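Winbridge Community Help > Home and Kitchen > Cleaning and Repairs

Is a woven bamboo tray with broken strips still worth using?
Posted by hilomine_shed

I bought a round bamboo tray at the Winbridge market in May, for drying herbs and chillies. A few of the strips near the edge have snapped and stick up. The bloke on the stall reckoned it was "natural character" and would settle down with use. I have my doubts. Can it be fixed, or is that wishful thinking? I don't want splinters in my oregano.

3 replies

gumleaf423
Settle down with use? Pull the other one. Broken bamboo doesn't knit itself together. Snip the raised ends flush with nail scissors, then go over them lightly with fine sandpaper and brush out the dust. I wouldn't glue anything that touches food, whatever the label on the tube claims. If the weave opens up after that, retire it to holding pegs.

Sostach
just oil it, works for me

backverandah
I'm not convinced oil does anything for a strip that has already snapped — it might help a dry one bend, but that's a different problem. I'd also be wary of the plastic-rimmed sort. People assume the rim holds the weave tight, and I've not seen much proof of it. Mine has a yellow rim with spokes across the bamboo, and it still frayed. 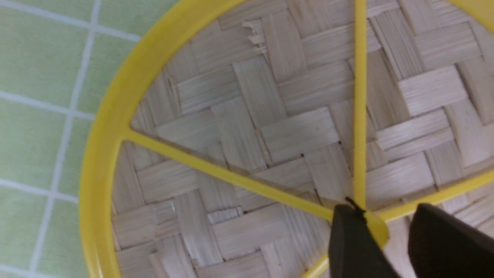
Frayed ends near the top, the rest of the weave still in its zigzag.

Trimmed ends can still catch on a cloth, so I put a square of muslin down before the herbs go on. Brinkmann sell a mesh rack that's supposed to be better, but I can't see paying for one while the old tray holds a bunch of parsley.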